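Speaker notes -- "Showing by hand, or showing from far"
Gimadance meetup, Thursday, September 5, 2024
Talk time with questions: 55 minutes

Opening (slow, let people sit)

Good evening, thank you for coming. I work on the Maes project, and we teach household tasks to a robot arm. Tonight I compare two ways of giving it the demonstrations. In one way the person holds the gripper in the hand. In the other way the person sits at a desk and drives the arm by remote control.

Next slides. Wait a little before speaking.

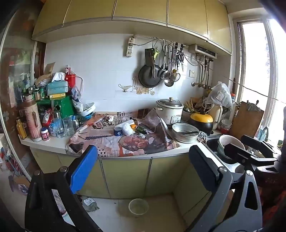
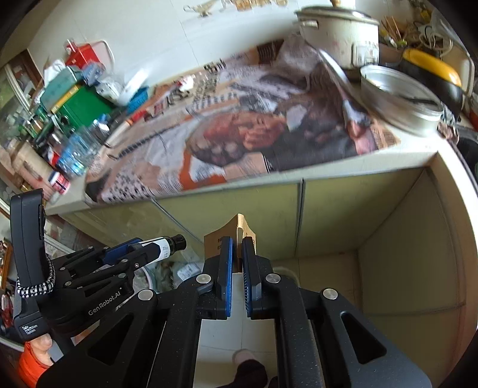 Both from the same kitchen, with the hand-held gripper. Say that the counter has newspaper, a rice cooker and a shallow pot on it, and many other things besides. A homelike counter is what we want in the data.

Clevent, who tested both ways before us, wrote in their notes that a person with the tool in the hand forgets the robot after some minutes, and that this is good for speed and bad for the robot, which cannot bend its elbow like a person can. I read this part aloud and then ask the room: who has seen this problem?

Part one: by hand

-- The person feels the weight and the contact. With remote control we had only the screen.
-- We collected 4,000 demonstrations by hand for Maes. From these we threw away 132, mostly for reaches that our arm could not repeat.
-- Training of a new person takes one morning. Mention that left-handed people needed a different start position.
-- Do not go into calibration here. If somebody asks, the slide is in the backup part.

Part two: remote control

-- The arm itself does the task, so every recorded movement is possible for it. This is the strong point, say it two times.
-- It is slow. Lifting the lid of a pot took our best operator 9 tries on the first day.
-- The delay in the video makes people stop and wait before each grasp. The robot then learns the waiting also. Show the Stidier clip here, with the sound off.
-- The arm must travel to the place. For small kitchens this was difficult, we had to take one door out.

Part three: what we do now

We start with the hand-held tool in many homes, then we add a small set by remote control on the real arm. The second set corrects the reaches. I don't have a final number for the mix yet, and I should say this clearly, somebody will ask.

If time is short, skip the clip and go directly to part three.

Questions. Repeat each question into the microphone, last time the people in the back could not hear.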